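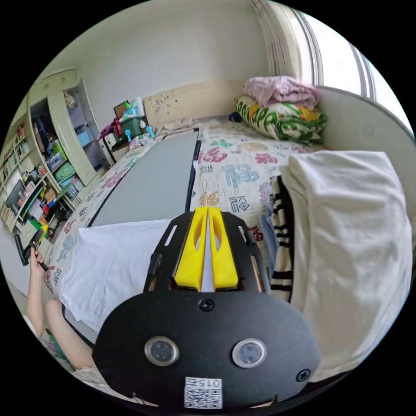 House rules for hand-held gripper work in lived-in homes
Speaker notes, 27th April, the long version (cut to fit on the day)

Slide 1 - title
Say hi. Phone off. Slot is 40 minutes with questions, so don't tell the parking story.
Who's in the room? Hands up if you've recorded in a home that isn't yours. Hands up if you wrote the rules for it. Expect fewer hands the second time.
What they'll get: the Stireo house rules as they stand now, where they came from, which ones I would drop. Document is 2 pages. It was 46. Pause there, let them groan.

Slide 2 - why rules at all
Lab has a safety file. Factory cell has a fence, light curtain, somebody who signs. A bedroom has none of that and people keep borrowing the factory file and crossing things out.
What's different at home:
- the person holding the tool is doing the moving, no motors swinging an arm about, so the crush and reach stuff mostly falls away
- what comes in its place is trips, strain, privacy, and broken stuff
- the home owner is often the operator too, which muddles who consents to what
Don't oversell the danger. Most of what went wrong for us was boring. Bad files, sore wrists, one cracked lamp.

Slide 3 - which standards, quick
Be careful here, people write down whatever I say. The published robot safety standards are mostly about powered machines. A passive tool in somebody's hand sits off to the side. Tell them to read the scope section first, it's the first few pages, and ask their own safety person. I'm not a lawyer.
What we do borrow: the habit of a written risk assessment per task. Hazard, who, how bad, what we do. One line each. Ours fits on a card.
Privacy law is a different matter and it does apply. Wherever you are, find out before you record, not after.

Slide 4 - before anyone goes in
Read the list out, don't explain every one.
Consent form signed by every adult who lives there. Every one. Flatmates count.
Room list agreed by name. "The house" is no good. Bedroom yes, bathroom no, kids' room ask again on the day.
Walk the room first with the tool switched off.
Anything with a name, address, account number or a face goes in a drawer. Mail, photos, badges, pill bottles, open laptops. Screens off, and check the phone.
Mirrors and windows - decide on them. Cover, avoid, or accept and write down that you accepted.
Breakables the operator doesn't want touched come out of reach. The operator decides what counts. Don't argue with anybody about their teapot.

Slide 5 - tool check
Do this one slowly, it's the part people skip.
Number on the tool label matches number on the session sheet. Sounds dumb. At Tostel we had a batch of sessions logged to the wrong tool, so the wrong calibration went on all of them. 212 recordings to re-process. Took most of March.
Fingers: open, close, look for splits, wiggle them. Soft fingers wear at the tip before anywhere else.
Screws: finger tight is not tight. Carry the driver.
Lens: wipe with the cloth, not with your shirt.
Straps and loose cable tucked so they don't snag bedding or a drawer pull.
Record a short test clip and look at it. Really look at it. If the clip's bad, stop, fix it, do another clip.
(Ask: who here watches the test clip? Wait. Don't be mean about it.)

Slide 6 - light and space
Window behind the work is the usual trouble. Bright spot in the picture, everything near the hand goes dark. Rule: if you can work with the window to one side, do. If you can't, pull the curtain part way and note it on the sheet. Don't bring lamps into someone's home, cords are a trip hazard and then the room isn't their room any more.
Space - operator needs somewhere to step back. Floor clear where the feet go. We don't tidy the rest. This gets questions every time so answer it now: a home that's been cleaned up for the recording teaches the robot about a home that doesn't exist. Leave the blankets where they are. Leave the shelf full. Only move what is private, breakable or a trip hazard.
That was the fight with the Assunção group, good natured. They wanted a standard room, same layout every time, easier to compare. Fair point if you're testing. For collecting, we wanted the mess. We ended up with two sheets, one for testing, one for collecting, and I think that's right.

Slide 7 - the body
Nobody's favorite slide. Do it anyway.
Holding a tool out in front all morning hurts. Wrist first, then shoulder.
Breaks go on the schedule in writing. An operator who has to ask for a break won't ask.
Bed tasks are the worst ones. Folding, pulling a cover straight, reaching across to the far side. People lean out, or kneel on the edge and twist. Rule: walk round if there's a way round. If the bed's against a wall, get up on it properly, shoes off, both knees down, or leave that reach out of the task.
Sitting is fine. Sitting is allowed! Somebody put "operator must stand" in the first draft and I never found out why. Gone.
Tool in the hand you'd normally use. Swap hands if you like between tasks, mark the sheet.
Second tool or a phone in the other hand: put the thing down before you step anywhere. You need one hand for yourself when you stand up off soft bedding.
Sore today means stop today. Pay for the full session. If pay depends on finishing, the rule is fake. Say that line twice.

Slide 8 - during recording
One task, one file. No "I'll just carry on".
Say the task out loud before starting. Sound isn't kept in our version but it makes people slow down. If you do keep sound that's a seperate consent box.
Speed: normal for you. No show-off speed. No slow motion either.
Mistakes stay in. Dropped the pillowcase, pick it up, go on. Mark it as a retry. Only delete for privacy.
Someone walks in - stop, lower the tool, lens down. Then decide. If they haven't signed, that file's gone. Same for a child, and a child's parent signing in the hallway afterwards doesn't fix it.
Pets - up to the home owner, but out of the room for anything with a closing finger.
Things the tool must not hold: hot, sharp, liquid in open cups, medicine, anything alive. Short list on purpose. Kisel's version has a long one with glassware classes and weights, and it's a good document if you have staff to train on it. We don't.

Slide 9 - after
Offer the home owner a look at the files before upload. Most say no. Offer every time.
Put back what was moved. Write down what was moved BEFORE you move it or you'll be guessing.
Wipe the fingers. Different home, clean fingers. Bedding especially, people sleep there.
Breakage: tell them on the spot, pay, no forms for small things. Lamp cost us less than the meeting we had about it.
Upload, check it arrived, then wipe the card. In that order. (Yes, we did it in the other order once.)

Slide 10 - the session sheet
Show blank sheet. Fields:
Home code, no address
Room
Tool number
Test clip watched, initials
Curtain open / part / closed
Items moved
Tasks done, retries
Breaks taken, times
Anything odd
Signature operator, signature home owner, even if same person. Two signatures, two roles. It makes you think twice.
The "anything odd" box is the best one. Most of our rule changes started there. Give it more room than seems sensible.

Slide 11 - how we got it short
The long one was written by people who'd never been in the homes, me included. Nobody read it past the contents page.
So: read through the sheets, kept each rule somebody had needed, moved the rest to an annex. Annex is there if an auditor wants it. No auditor has wanted it.
Test for a rule: can the operator do it alone, in a bedroom, with one hand busy? "Maintain adequate ambient conditions" - what would you do with that. "Pull the curtain part way" - fine, done.
Review it when something happens and also when nothing has for a while. Version number at the top, old ones thrown out of the kit bags. We found three versions in one bag.

Slide 12 - what I'd still change
Skip if behind, go to questions.
Visitors' rules too thin. Cleaners, home carers, the guy fixing the boiler.
Withdrawal. Home owner can pull out later and we delete the files. But if a model has been trained on them by then? Our form says plainly we can't take that back out. I'm not happy with it and I don't have better wording. Ask the room, someone may.
Wardrobes and shelves in the background. Book titles, labels on boxes, clothes - it says a lot about a person. We clear the obvious things and thats about it. Blurring after helps, costs time.
Rented places. Does the landlord get a say? We've said no so far.

Questions - ones I'll get
Do you pay the home owner? Yes, same hourly rate as the operator. If they're the operator too they get both.
Can we use your sheet? Yes, take it, change the name at the top.
Why no gloves? Grip changes and people's hands sweat. Allowed if they want them, mark the sheet.
Does it cover real arms in homes? No. Different document, powered machine, go back to slide 3 and start with the standards.

Leave the blank sheet up on the screen at the end. Spare copies by the door. Bring the driver back, it's the good one.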